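About Skidwood

Skidwood keeps records of how political parties choose their people. We follow internal contests: chairs, treasurers, regional officers, conference delegates and the selection of candidates before any public vote takes place. The results are published as plain tables with notes on the rules that applied at the time.

The work began as a set of spreadsheets kept by Lok-yiu Pan, who had been a returning officer for local party ballots and found that past results were hard to trace. Minutes were lost when branches merged, and rule books were replaced without the old version being kept. The spreadsheets became a database, and the database became Skidwood.

What we record

Each entry covers one contest. It gives the post, the body that voted, the voting method, the names put forward, the votes cast where these were released, and the date on which the result took effect. Where a post was filled by appointment, the entry says who made the appointment and under which rule. Withdrawn candidates are kept in the table and marked as such.

We do not publish forecasts or endorsements. Opinion polls of party members are listed in a separate index and are not used to fill gaps in the results.

How an entry is checked

Every entry needs 2 sources, one of which must be a document issued by the party body concerned. A press report can serve as the second. If the two disagree, both figures are shown and the entry is flagged until the difference is settled. Entries flagged for more than 12 months are moved to the disputed list, where they remain open to correction.

Recounts are entered as new lines and the first count is left in place. This makes the tables longer, but it allows a reader to see what was known at each stage.
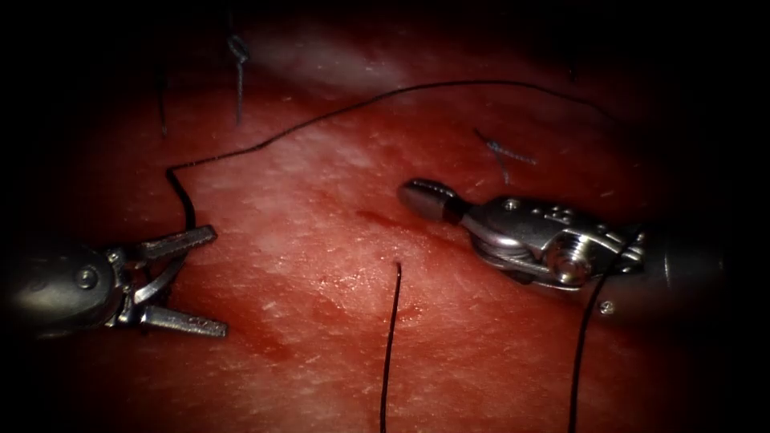 Staff and structure

Skidwood has 4 permanent staff. Lok-yiu Pan is the editor and signs off changes to the recording rules. The other posts cover data entry, source checking and technical upkeep. Extra checkers are taken on in June, when many of the bodies we follow hold their annual meetings.

The database software, Gruvholm, was written in-house and is used for nothing else. Page layout and hosting are handled by Durken under a yearly contract. Durken has no access to unpublished entries.

Funding

Income comes from subscriptions to the bulk data service and from a grant made by the Hosseinzadeh fund, which is renewed every 3 years. We do not accept money from parties, candidates or campaign groups – this includes payment for advertising. Accounts are published each year on the documents page.

Corrections

Corrections should be sent through the contact form with a copy of the source, or a note of where it can be read. State the entry number and the column concerned. Accepted corrections appear in the change log with the old value, the new value and the source used.

This page was last revised on 23rd February.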